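Chapter 7
Instructions, Grounding and the Control Loop

The first six chapters treated the arm as a machine that is told where to go. A program supplied a pose, the planner found a path and the controller followed it. In this chapter the input changes. A person types or speaks a short instruction in plain English, and the software has to produce motion from it.

The instructions used here are brief. "Push the green star toward the heart" is a typical one. A program that carries it out must do several jobs. It has to find the words that name objects, match each one to something in the camera view, work out what "toward" means as a direction on the work surface, and then move the tool so that the right block ends up in the right place. We call the matching step grounding, and most of the chapter is about it.

Older systems did these jobs in separate modules. The Dadholm planner, which you met in Chapter 4, is built this way. A parser turns the sentence into a goal, a detector returns a list of blocks with positions, and a planner works out the pushes. Each module can be tested alone. The trouble comes at the joints between them. If the detector labels a pentagon as a cylinder, the planner has no way to recover, even when the sentence makes the mistake obvious.

Newer systems learn a single policy that takes the image and the sentence together and puts out a small motion at each step. Vendula Baláž and Thabiso Mnguni compared both designs on the Usmont bench, using 700 recorded instructions, and their results are the subject of Section 7.4. Neither design won on every kind of instruction. The learned policy did better on long pushes, and the modular system did better on sentences with two reference objects.

Pushing is a good task for this study. There is no grasp to plan, and the motion stays in a plane, so the action at each step is two numbers. It is still hard to do well - a block pushed off center will turn, and the next push has to allow for that. A program that looks once and then runs blind will usually miss. The loop has to look again after every small motion.

The shapes and colors also matter. When a color is shared by two blocks, "the red one" is ambiguous, and the software must use the shape or the location to decide. When a shape is shared, the color has to do the work. Keep this in mind as you read the sample instructions at the end of each section.

A marker fixed at a known place on the board gives the camera a common reference with the arm. Section 7.2 shows how to compute the transform from its four corners.
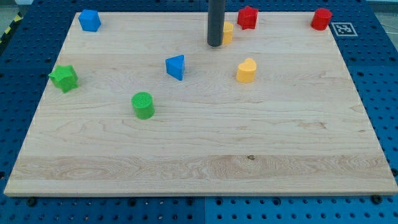 7.1 From Words to Objects

We begin with the nouns. Suppose the instruction is "move to the yellow heart." The simplest method keeps a table of known colors and shapes and looks for those words in the sentence. Gertraud Tanner's first parser worked this way with a vocabulary of 40 words. It is fast and easy to debug, and it fails as soon as someone types "the golden one."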